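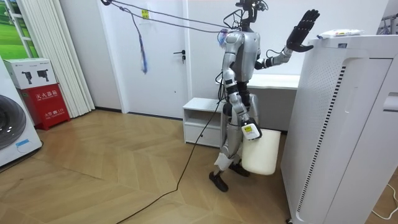
Humanoid with the bin in its left gripper, next to the air purifier.

Work & Careers > Automation > Cleaning and Facilities > Question

Our cleaning crew is getting a humanoid robot. What happens to our jobs day to day?

I work on a cleaning and room turnover crew for a company that rents furnished units to business travelers. We have 59 units in one building. Management signed up for a trial with a humanoid that is supposed to take over bins, laundry carrying and some of the wiping down. The picture is from the room where they have it set up now. It runs on a power cable and it's the size of a person, more or less.

There are eight of us on the crew. We were told in a short meeting that no one is being let go "as a result of the trial." Then we were told two of us would be "robot leads" and the rest would carry on as normal, with the room times to be looked at again in February. Right now we get paid by the hour but we are expected to hit a time per unit, and if you miss it too often you get talked to.

What I want to know from people who have been through this:

1. Does the work get lighter or do you just get more rooms?
2. Is the robot lead thing a real job or extra work for the same money?
3. Do you end up waiting around for it? The rooms are small and I don't see how two of us and that fit in one at the same time.
4. Anything we should ask for in writing before it starts?

I'm not against it. My shoulders are bad and I would be glad never to carry another bag of wet towels. I just want to know what I'm walking into. We don't have a union.

Posted August 17, 2024

3 answers

Answer 1 (accepted)

I was on a housekeeping crew at a place that brought in Tandeck machines, first the floor kind and later one with arms. I was a lead for most of it. I'll go through your numbers.

1. Both. The carrying got lighter and the room count went up. We didn't get more rooms the first month. It came when they redid the times. What they did was take the minutes for bins and linen off every unit, on the idea that the robot did those now. But it didn't do them in every unit. If a door was heavy or there was a rug in the way, one of us did it, and the minutes were already gone. So get them to agree that the time only comes off for units where the machine did the task. Write down the ones where it didn't. I kept a page in my cart and it was the only record anybody had when they reviewed the times.

2. It is a real job, and it is extra work if they don't treat it as one. As a lead I charged it, moved it between rooms, cleared stuff off the floor before it came in, watched it, and filled in a form when it stopped. They still had me down for a full list of rooms. It took two of us complaining for four weeks to get my list cut in half. Pay went up a little after that. Ask now what the lead's room list will be and whether there is a rate for it. Ask who covers when the lead is out sick, too. With us the answer was no one, and the machine sat.

3. Yes, you wait. Small rooms are the worst. We stopped trying to be in the room with it. One person did the bathroom with the door shut while it did the main room, then they swapped. That worked better than anything in the training. Cables are a trip hazard. If yours stays plugged in like the one you have now, ask who is responsible for the cable while people are working.

4. Besides the above: who is allowed to stop it (should be everyone on the crew, and everyone should be shown how), whether it records video and who looks at it, and what happens when it breaks a guest's things. That last one came up with us over a lamp. The person standing nearest got written up and it took a while to get it taken back.

As for your shoulders, mine are better than they were. I'll give it that.

Answer 2

Different kind of building, but we had a trial at the Hijazi laundry where I work. It carried bins from the sorting side to the washers. I was one of the people doing that before.

The part I didn't expect was how the day felt. Before, two of us walked the bins over and talked on the way. After, I stood at one station and loaded, and the bins came and went. My back hurt less and my feet hurt more from standing in one spot. We asked for mats and to switch stations after lunch. They said yes to both right away, so ask for the small things too – they cost the company very little and somebody has to bring them up.

No one lost a job during the trial. Two people left on their own and were not replaced. I would ask about that directly. "No one let go" and "same number of people on the crew" are two separate promises.

Answer 3

depends on the company. ours got sent back after 216 hours of use because the manager didn't want to pay for the service plan. wouldn't worry till you see it do a whole room

Comment from the person who asked

Thank you, this helps a lot. I hadn't thought about the bin minutes coming off every unit, and that is exactly how they would do it here. Three of us are going to ask for a meeting and bring a list. I'll ask about the cable and about who can stop it. Also the question of replacing people who leave, I wouldn't have known to ask that.

Reply to comment (Answer 1)

Good. Bring it on paper and leave them a copy. Put the date on it.

Contact us | Copyright Stavesex Community Help | Back to top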